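Hard water in the kitchen: scale, film and spotting
Bench and Sink Notes, sheet 173
Compiled by Nayeli Esquivel. Revised 21st August.

This sheet covers the white deposits left by mains or bore water on kettles, taps, glassware, plastic and stainless steel. Rust stains and tannin from tank water are treated on separate sheets. A tablespoon throughout is the Australian one, 20 mL. Readers using overseas spoons should measure in millilitres.

Identifying the deposit

Apply one drop of white vinegar to the mark and leave it for a minute. Carbonate scale fizzes faintly or softens and can be pushed with a fingernail. Silica film does not react. Soap scum turns greasy and smears. A mark that survives vinegar and also survives detergent is probably etching, in which case the surface itself has changed and cleaning will not restore it.

Scale is worst where water is heated or left to evaporate: the kettle floor, the base of the mixer tap, the foot of an upturned glass, the corners of a draining tray.

Acids

Citric acid is the general choice. It has little smell, stores dry and rinses cleanly. Vinegar works more slowly and the odour stays in plastic for a day or so. Lemon juice is citric acid with sugar and pulp in it and is poor value.

Standard solution: one level tablespoon of citric acid powder in a litre of warm water, stirred until clear. Label the bottle. Discard after a week, or sooner if it goes cloudy.

Do not use any acid on marble, limestone, terrazzo with a marble chip, or unsealed cement grout. Do not mix acid with bleach or use one straight after the other without a full rinse between. Keep it off aluminium, which dulls, and off cast iron.

Kettles

Fill to cover the scale, bring the standard solution to just below the boil, switch off at the wall and leave for half an hour. Tip out, wipe the floor with a soft cloth, then boil and discard two full lots of plain water. Heavy scale comes away in plates on the second treatment. Do not chip at it with a knife.

The mesh filter in the spout should be taken out and soaked separately in a cup. Most pull upwards. On the older Skalter jug the filter is held by a tab at each side and has to be squeezed before it lifts; forcing it breaks the left tab first.

Taps and aerators

Wrap the tap base in a strip of old towelling soaked in the standard solution. Fifteen minutes is enough on chrome. Longer soaking finds any pinhole in the plating and lifts the edge. Rinse and dry.

Unscrew the aerator by hand or with a cloth in the jaws of the multigrips. Note the order of the parts as they come out, normally washer, mesh, flow insert, housing. Soak the mesh and housing only. The rubber washer goes back dry, flat side to the tap.

Glassware

Rinse in hot water after washing, drain upside down for a few minutes, then dry by hand while the glass is still warm. Air drying leaves a ring wherever the last water sits, usually at the rim and in the hollow of the base.

Glasses with a separate sleeve or holder should be taken apart before washing if the fit allows. Water caught between glass and sleeve dries very slowly and leaves a band of scale that is hard to reach with a cloth. Dry both parts fully before putting them back together. If the sleeve is bonded on, run a folded paper towel round the top edge after each wash.

Trays

A plastic tray collects scale in the angle between floor and rim. Wipe that line with the standard solution on a cloth, wait five minutes, and go over it with a soft nylon brush. Scouring pads scratch the floor of the tray, and scratched plastic holds film and colour from tea.

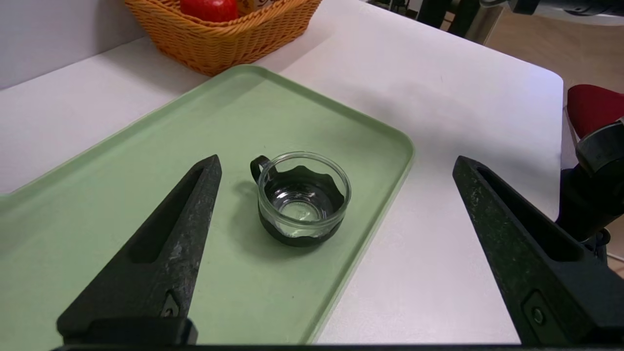
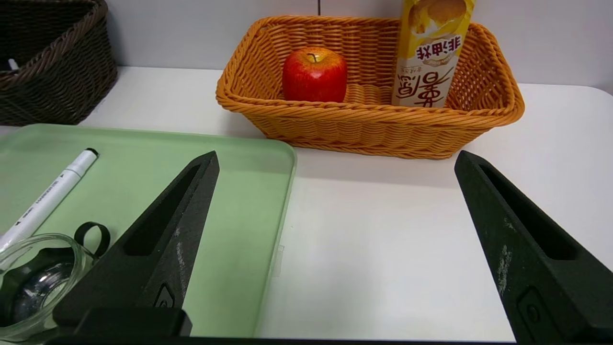 Pale green plastic tray with rounded corners and raised rim, on a white tabletop.

Store trays on edge. Stacked flat while damp they mark each other, and a warm tray under weight can take a permanent bow. A bowed polypropylene tray will sometimes recover if laid upside down in a sink of hot tap water for ten minutes and then left on a level bench under a chopping board until cold. Acrylic should not be treated this way.

Tea stain on light plastics: dissolve one tablespoon of bicarb in a cup of hot water, spread it over the stain, leave overnight, rinse. Bicarb and citric acid neutralise each other, so use them on different days or rinse thoroughly in between. The foam produced by mixing them has little cleaning value.

White tabletops and benchtops

Scale on white laminate or melamine shows as a grey patch when viewed at a low angle. Use the standard solution at half strength, wipe on, wipe off within two minutes, follow with plain water and a dry cloth. Keep liquid away from joins and from the underside of the front edge, where the board swells first.

Powder-coated metal tolerates the same treatment. Painted timber generally does not; use damp microfibre and a drop of detergent. For solid surface and engineered stone, follow the fabricator's care sheet.

Dishwashers

Set the softener to match the local supply. Water utilities publish hardness by suburb, usually in mg/L as calcium carbonate, while many machines are marked in German degrees. Divide the mg/L figure by 17.8 to convert. Use dishwasher salt only, as table salt carries anti-caking agents that clog the resin.

If glasses come out with a haze, run one through the vinegar test above before changing anything. Haze that dissolves means too little salt or rinse aid. Haze that stays, often with a faint rainbow, is etching, and the remedy is a lower temperature and less detergent for the remaining glasses.

Intervals

Kettle: monthly in hard water areas, every three months elsewhere.
Aerators: twice a year. February and again in late winter suits most households.
Trays and draining racks: weekly wipe, monthly treatment.
Dishwasher filter: weekly. Spray arm holes: when a jet is visibly weak.

Correction

The previous issue gave the soaking time for chrome as 50 minutes. It should have read 15. Thanks to Xóchitl Beltrán for writing in about it.

Next sheet: fridge door seals, cleaning and replacement.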